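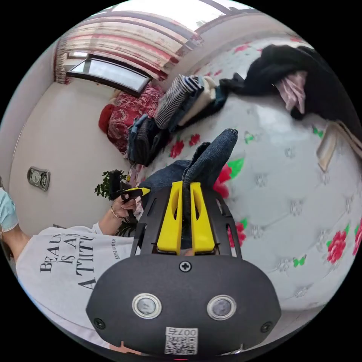 Clothes that have been folded on a bed should be put away before anyone sleeps in it, Daryna Sydorenko told the Brondville Tenants' Association in May, and the residence halls ought to provide somewhere to put them. Her remark opened a public meeting on storage at the Trindidlow residence, where 134 rooms are due to receive new shelving this year.

The association confirmed that the work will be carried out by Fevwood, a local joinery firm, at a cost of $542 per room. Each unit will have four open shelves, deep enough for a stack of folded jeans, and a rail for longer garments. Rooms on the Kravchuk Street side will be fitted first.

A survey of residents last winter found that the bed was the most common place for sorting laundry. Many respondents said that denim and dark clothing were set out there in piles and later moved to a chair or the floor for lack of shelf space. Several asked for guidance on folding as well as for furniture.

In response, the association will hold evening sessions in the first-floor common room on sorting and folding everyday clothing. Residents are invited to bring a few items of their own, including at least one pair of jeans and one striped or knitted top. Blankets and quilted bedcovers will be covered at a later session.

Residents who do not want a shelving unit must notify the housing office in writing before work begins on their floor. Requests for a change of fitting date may be made by telephone at extension 3263 until 4 p.m.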